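Shapes You Can Hold: Faces, Edges and Corners

An explainer for readers aged seven to eleven
From the Cuncombe Learning Room
Last reviewed: 2026-03-29

What is a solid shape?

Everything you can pick up has a shape. A drawing of a square on paper is flat, so mathematicians call it a two-dimensional shape. A building block takes up space in every direction. It has a length, a width and a height, and it is called a three-dimensional shape, or a solid.

There are three words that help when talking about solids. A face is a surface of the shape. An edge is the line where two faces meet. A corner, which is also called a vertex, is the point where edges come together. If you are talking about more than one vertex, the word is vertices.

The Learning Room keeps 275 objects on its open shelves for visitors to handle. Some are plain shapes that you will know from school. Others are models of fruit, and these can be harder to describe.

Shapes that grow

Fruit and vegetables are solids too, although they seldom have perfectly straight sides. An orange is close to a sphere. A carrot is close to a cone. A banana is a curved shape that has no short name at all.

The star fruit is one of the most interesting. It grows on a tree in warm countries, and its other name is carambola. A star fruit usually has five long ridges which run from one end to the other, with deep valleys between them. When a cook cuts straight across the fruit, each slice is a star. Slices cut from the middle are larger than slices cut near the ends, but all of them are stars.
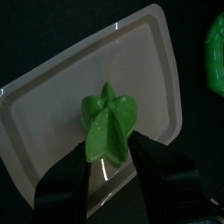

A slice made by cutting through a solid has its own name. It is called a cross-section. You can find cross-sections in many kitchens. A cucumber cut straight across gives circles. The same cucumber cut at a slant gives ovals. A block of cheese may give squares or rectangles, depending on which way it is turned before it is cut.

Please ask an adult to do any cutting. If you would prefer not to use food, modelling clay works well, and it can be pressed together again afterwards.

Cubes and what they can do

A cube is a solid with six faces, and every face is a square of the same size. It has twelve edges and eight vertices. Because all the faces match, a cube looks the same whichever face it stands on.

Cubes also fit together without leaving gaps. Spheres cannot do this. If you fill a box with marbles, there will always be small spaces between them. If you fill a box with cubes of the right size, there need be no spaces at all. This is one reason why so many things are packed in boxes with straight sides.

When four cubes are placed edge to edge in a straight row, they make a new solid called a cuboid. It still has six faces, but now only the two at the ends are squares. The other four are rectangles, each four times as long as it is wide.

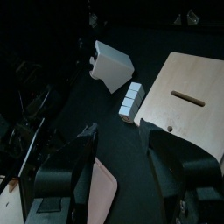 Some solids have parts taken away. A hole that goes all the way through a board gives it an extra surface on the inside, and you can feel this by putting a fingertip into the hole. A long, narrow hole is often called a slot. Corners can be changed as well. When a sharp corner is smoothed into a curve, we say that it has been rounded. When an edge is cut away at a slant, we say that it has been bevelled.

Try this at home or at school

1. Find a solid object that is safe to hold. Close your eyes and feel it with both hands.
2. Say whether its faces are flat or curved. Some objects have both.
3. Look for an edge and follow it with one finger until it reaches a corner.
4. Put the object down and draw it from the front, from the side and from the top.
5. Give your drawings to a partner – do they know which object it is?

Words to remember

Bevelled: cut away at a slant along an edge.
Cross-section: the flat shape made by cutting through a solid.
Cuboid: a solid with six faces, which are rectangles or squares.
Vertex: a corner of a shape.

Visiting the Learning Room

School groups are welcome during term. Each session lasts 40 minutes and has places for 20 children. Bookings for the summer term open in April. A large-print copy of this explainer may be requested at the front desk.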